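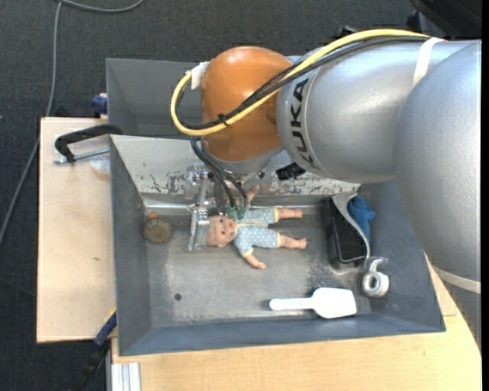

¿Para qué sirve que un robot aprenda a sacar cosas revueltas de un cajón? Para quitarle a una persona la parte más ingrata de un almacén: meter la mano cientos de veces en un recipiente donde nada está colocado y extraer, de una en una, piezas que no se parecen entre sí.

Lo primero que entregan en la puerta de Stoltix es una pegatina con el hueco para el nombre y un bolígrafo que no escribe. Lo segundo, un folleto de 3 hojas en el que la palabra «inteligente» aparece con la frecuencia con que otros usan las comas. La empresa abre sus puertas una vez al año, normalmente en abril; esta edición se ha ido al 28 de agosto de 2021, lo que garantiza un polígono industrial vacío, un aparcamiento a pleno sol y un público con vocación.

La nave es más modesta que el folleto. Moqueta gris oscura, cables por el suelo, mesas de trabajo de madera clara y una máquina de café que ha atraído la primera cola de la mañana. Delante de la célula de pruebas se forma la segunda, con niños en primera fila y padres que fingen estar allí por los niños.

El proyecto se llama Dimance y consiste, dicho sin folleto, en agarrar cosas. El brazo es un KUKA con la muñeca naranja, grande como para mover objetos bastante más serios que los que le han puesto debajo. En el cajón metálico hay un muñeco bebé con un trajecito azul claro de lunares blancos, una pala de plástico blanco, un recipiente negro y algo de un azul arrugado contra la pared. La pinza baja hasta la cabeza del muñeco con la parsimonia de un notario.

—¿Le hace daño? —pregunta una niña.

El ingeniero de turno responde que la fuerza está limitada. Ella no había preguntado eso, pero lo da por bueno.

Un muñeco, nos explican, es un rival excelente. Tiene una cabeza redonda, extremidades que estorban y ropa que se pliega donde le da la gana. Una caja de cartón ofrece seis caras planas y muy buena disposición; un muñeco ofrece problemas. La pala tampoco es inocente: el mango, fino y redondeado, pide un agarre, y la hoja, ancha, pide otro. El programa tiene que elegir por dónde entrar, y a veces elige como elegiría yo, es decir, mal.

En la primera demostración el brazo levanta el muñeco, lo sostiene un instante sobre el cajón y lo deja caer. Se oye un «ay» colectivo. En la segunda lo traslada sin incidentes y la gente aplaude, con más ganas de las que he visto en algún estreno teatral. La tercera se retrasa porque el sistema ha detectado una anomalía. La anomalía se resuelve apagando y encendiendo, y un señor de la segunda fila asiente con la satisfacción de quien lleva años recomendando lo mismo en su oficina.

Durante la pausa pregunto por los números. Stoltix mantiene un catálogo de 313 objetos de prueba, guardados en estanterías al fondo de la nave, y presume de una tanda reciente de 700 intentos de agarre en una sola jornada. Pido el porcentaje de aciertos y me hablan de la curva de mejora. Vuelvo a pedirlo y me ofrecen café.

Conviene decir en su favor que el montaje no se disimula. El cajón se sujeta a la mesa con mordazas de apriete, y tiene en la pared del fondo arañazos y desconchones que ningún departamento de imagen habría aprobado. Un grueso cable amarillo rodea la muñeca del robot; los negros que lo acompañan van recogidos con una brida, y hay una cinta blanca aquí y otra allá. Quien venga esperando una película de ciencia ficción encontrará un taller, y a mí los talleres me inspiran más confianza que las películas.

El cliente que paga buena parte de la fiesta es Protdale, una distribuidora que recibe devoluciones de tiendas y necesita clasificarlas. Su representante ha venido con americana, única de la sala, y describe el problema con una franqueza que se agradece: la gente devuelve de todo, lo devuelve junto y nadie sabe doblar. La otra pata es Kaijage, que firma el programa de visión y ha traído un monitor donde los objetos aparecen rodeados de contornos de colores. En el monitor todo está clarísimo. En el cajón, un poco menos.

A mediodía llega el turno de las preguntas. Se presentan 4, y tres son la misma: cuántos empleos se va a llevar esto por delante. La respuesta oficial habla de «acompañar a los equipos». La extraoficial me la da junto a las estanterías una técnica con las mangas remangadas: de momento, la máquina le da más trabajo a ella, que es quien vuelve a llenar el cajón.

La cuarta pregunta es de la niña. Quiere saber cómo se llama el muñeco. En el catálogo figura con un número de referencia, que el ingeniero busca en la tableta y lee en voz alta, dígito a dígito, con toda seriedad. Ella lo apunta en la pegatina. Había conseguido otro bolígrafo.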